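Do standing desks earn their price?
September 20, 2018

I paid $417 for a Mallberg standing desk in the spring, mostly because everyone I worked with kept telling me my back would thank me. My back has said nothing so far.

The sales page claimed I'd burn more calories, sleep better and get more done. I wrote down my hours on my feet for 20 days. By the second week I was sitting again by lunch — with the desk cranked down to the same height as my old one.

Ebise Worku, who reads this blog and disagrees with most of it, says I gave up too early. Maybe. She also owns two of them, so I take that with some salt.

What I do like is a plain, pale top with nothing printed on it. You don't need a motor for that.
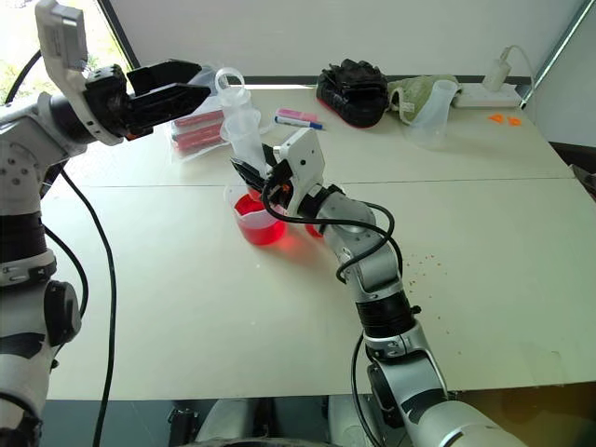

What I'd buy instead

A used table and a decent chair. I found both secondhand in Zilitstead for $100, and the chair alone has done more for me than the lift ever did. Get up and walk to the kitchen now and then. If you still want the desk after a month of that, fine, but try one in a store first and ask who pays for return shipping.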